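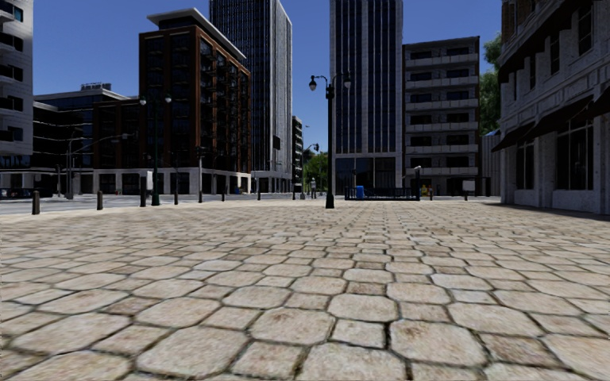 Jakeck wants to know where you are standing

The people behind the Jakeck calendar app have been hinting at something new since the spring, and in July we are apparently going to get it. It is called Witora, it is free to begin with, and as far as I can make out from a web page consisting mainly of gradients, it is a noticeboard you carry about in your pocket. You stand in a place, you write a short note, and the note stays there for anyone else who wanders past with the app open. Lost glove. Lift broken. Queue very long, try the other door.

If this sounds familiar, you have probably been reading this newsletter for too long. Every few years somebody decides that what the map needs is more of our opinions stuck to it. I have tried most of them. My phone still has a folder called Places, and it contains the icons of four apps whose servers were switched off before I'd worked out how to change my profile picture.

Still, Witora has a couple of ideas I haven't met before. The first is that notes go stale. Each one lasts 60 hours unless somebody else standing in the same spot taps to say it's still true. After that it fades off the map. I like this very much. Anyone who has followed a cheerful online tip to a café that became a vape shop two prime ministers ago will see the appeal.

The second is the length. You get 280 characters, which we've all had practice at, and no photographs at launch. Jakeck says pictures will come "when we can do them properly". I take that to mean when they have found someone to look through them all day.

Range is where it gets fiddly. To post a note you must be within 40 metres of the place you're posting about, according to your phone. My phone believes I live in the dentist's across the road. It has thought so for years and no update has shaken it. I look forward to confirming that the dentist's boiler is making a noise.

The company has been running a trial in Sowerby, and the sign-up page has a handful of notes from it. One warns of an enormous puddle. One says the cash machine is only giving out twenties. A third reads, in full, "bins". I can't decide whether that last one is a failure of the product or the best thing on it. Somebody tapped to confirm it, so it was doing good work for at least one other person.

What the page doesn't go into is money. Jakeck makes its living from subscriptions to the calendar, which I pay for and grumble about, and Witora carries no adverts for now. There is a line in the privacy notice, though, about "partner places", meaning shops and venues that will be able to pin a note of their own. These don't go stale. So your warning about the puddle will be gone by the weekend and the two-for-one on iced coffee will be with us for ever. I wrote to ask whether the partner notes would be labelled as such and had a very friendly reply thanking me for my interest in the calendar.

The privacy side is otherwise better than I expected. Notes are posted without a name by default, and the app only asks for your location while it's open. You can wipe everything you've written with a single button, and the button is on the first screen of the settings, where a person might find it. Whether it wipes the copy at Jakeck's end as well is dealt with in a sentence I've now read several times, with less understanding on each go.

There is competition too. Skaria, which does the bus times app half of you use, has had traveller reports built in for ages. They're ugly and there is no way of sorting them, but they have one big advantage, in that people already have the thing open because they want to know where the bus is. Witora has to persuade us to take our phones out on purpose, for the good of strangers, in the rain. I wish it luck.

I've put my name down for the early version and will report back once I've been let in. The waiting list told me I was number 60, which either means I was quick off the mark or that there are 60 of us. If you're on it as well, let me know how you get on, and particularly whether it works on older Android phones. The page says it needs a "recent" one and leaves it at that.

Sign-ups are through the Jakeck site, under Labs. You'll need a calendar account, though the free sort will do. Untick the box about the weekly productivity digest before you press the button. I didn't, and it arrives on a Tuesday.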